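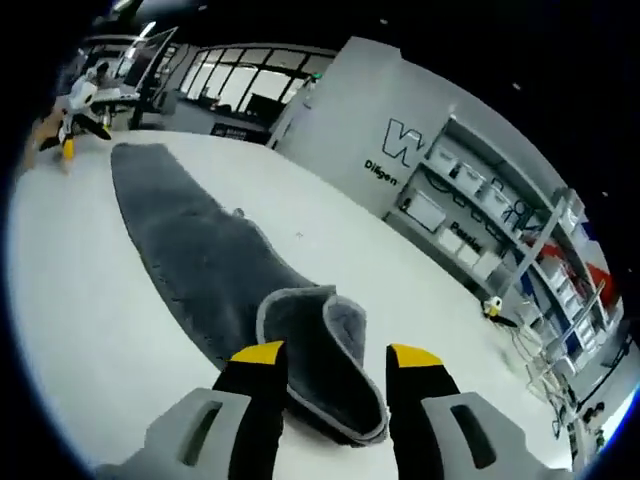
Our playlist swap is back for another winter, and we're so pleased with how many of you asked for it! Last year's list ended up at 392 songs, from old Ocampo dance tunes to a whole run of sleepy piano pieces (you know who you are), and this time we'd love to get to 500 before the end of December.

Joining in is easy. Pick up to 30 songs, put them in one playlist on Ziteo or Numau – either is fine, we copy everything across by hand – and send us the link with a line or two about why you love them. Please keep it to 2 songs per artist, as we did get rather a lot of Sterkus last time. Live versions are welcome, and so are songs your kids picked. We'll share the full list in the next newsletter.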